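About us

Hi, I'm Valdis Strazds, and Zondus is the little company I started with Mohcine Samir after we'd both spent too long writing code for chores a ten-year-old could show you in a minute. So now we show them! One of us works the robot by remote control, or takes hold of the arm and walks it through the job, and the recording becomes the lesson.

We do kitchens, mostly. Countertop jobs, toast, towels, putting things back where they go (harder than it sounds, believe me).

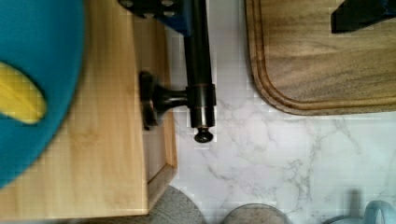 Do I need to know any programming to teach a robot with you?

None at all. If you can make breakfast you can teach here, and most new people are comfortable with the controls after 2 sessions.

Our first system was called Bonda, and it was slow and a bit grumpy. Alau is the one we use now, and I love it. You get a feel for the arm really quickly, especially when you're guiding it by hand. 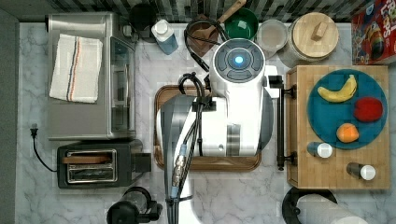 Mohcine looks after the recordings, all 3,235 of them so far, and he's the fussy one. If a demonstration has a long pause or a fumble in it he'll tag it, and then we argue over whether to keep it. I like keeping some fumbles, he'd bin the lot.

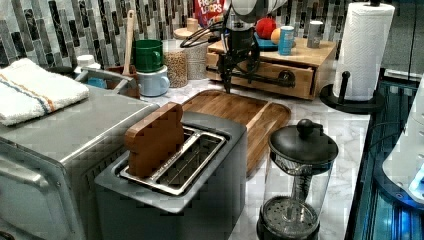 Toast is my favorite thing to teach. A good run is short, and I usually ask for some 80 of them before we train anything. For bread we use a thick wooden block in the shape of a slice, rounded top and all, and I've gotten oddly fond of it. Lining up with the slot is the part where everybody slows down, so take your time there.

We're on the top floor of the Navickas building, and Tuesday is our open day. Come by after 11 and have a go!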